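Kapitel 4
Die Spielküche ordnen

In Kapitel 2 haben wir die Möbel der Spielküche besprochen. Jetzt kommen die kleinen Dinge an die Reihe: das Geschirr, die Töpfe und die Lebensmittel zum Spielen. Wer mit Kindern eine Spielküche aufräumt, der merkt bald, dass jedes Kind eine eigene Vorstellung von Ordnung hat. Für das eine gehört der Becher zum Teller, für das andere zum Saft.

Man beginnt am besten auf einem hellen Tisch, auf welchem alle Gegenstände nebeneinander Platz finden. Gestapelt wird noch nicht.

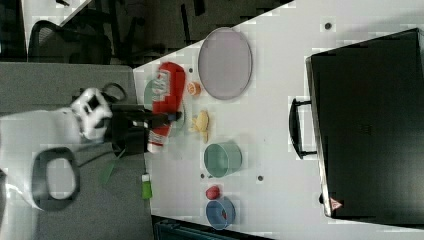

Abb. 4.1: Becher, blaue Schale und ovaler Teller auf weißer Tischplatte

Als erste Gruppe nehmen wir das Geschirr. Hierzu zählen Teller, Schalen und Becher, unabhängig von der Farbe. Die zweite Gruppe bilden die Lebensmittel, also Obst, Gemüse und auch Verpacktes, wie zum Beispiel eine Flasche Ketchup. Bei der Flasche gibt es oft Diskussion, denn manche Kinder möchten sie wegen ihrer Form zu den Bechern stellen.

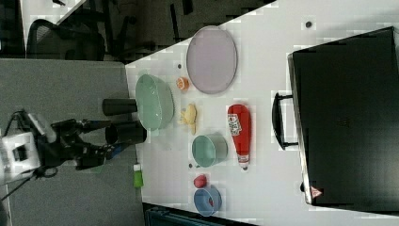 Solche Zweifelsfälle soll man nicht zu schnell entscheiden. Im Kindergarten Brolmont werden sie in die Mitte gelegt und am Ende gemeinsam besprochen. Das Kind nennt den Gegenstand, sagt seinen Gebrauch und wählt danach die Gruppe.

Die dritte Gruppe ist das Kochgerät: Topf, Pfanne, Pfannenwender und Sieb. Auch ein kleiner Ofen kann dazu gehören, wenn er in der Spielküche keinen festen Platz hat. Eine Erdbeere, die in einer Schale liegt, wird zuerst herausgenommen, und beide Teile gehen in ihre eigene Gruppe.

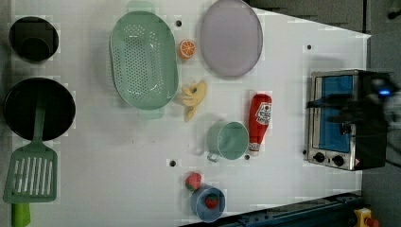
Eine Leserin der ersten Auflage schrieb uns dazu, bei ihr dürfe das Obst in der Schale bleiben, weil die Kinder es am nächsten Morgen ohnehin wieder hineinlegen würden. Diese Lösung ist ebenfalls möglich. Wir kommen im Abschnitt über das Einräumen der Regale darauf zurück (Seite 221).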